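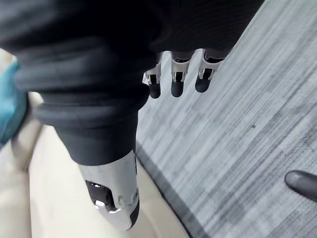
Piker Hand Sleeve Set

The Piker sleeve set is a soft black covering for robot hands that people build at home or in a shared workshop. It covers the palm and the upper part of the thumb, and leaves the fingertips free. We make it in small series at our workshop in Fluldale, where Hường Quan does the cutting and Rónán Dunne tests the fit on our own hands before we write any size table.

The thumb has its own separate sleeve. It is cut longer than necessary, so it makes folds when the thumb is straight and opens when the thumb bends. Please do not trim these folds. Early customers did this and the motor had to pull against the fabric at every movement.

What is in the package
Palm cover, 1 piece
Thumb sleeve, 1 piece
Spare elastic cord, 200 cm
Printed fitting guide, 6 pages

Weight of the complete set: 42 g
Color: black
Fits: Tudero hand, left or right (please choose when you order)

Fitting
Switch off the hand and remove the fingertip pads. Pull the palm cover from the fingers toward the wrist, then put on the thumb sleeve. The lower border must stay above the first joint opening, otherwise the fabric can go into the joint. Put the pads back and move each finger slowly by hand before you give power.

Washing
By hand, in lukewarm water, with a little soap. Dry it flat. Do not iron.

Questions we receive often
It also goes on the Varghese hand, but the thumb sleeve will be loose at the base. Yamuna Murthy from our workshop closes it with two stitches, and the guide shows the place on page 5.

We do not sell the fingertip pads. For other sizes, write to Sowmya Kamath and send the width of the palm in millimeters. New sizes are normally ready in March.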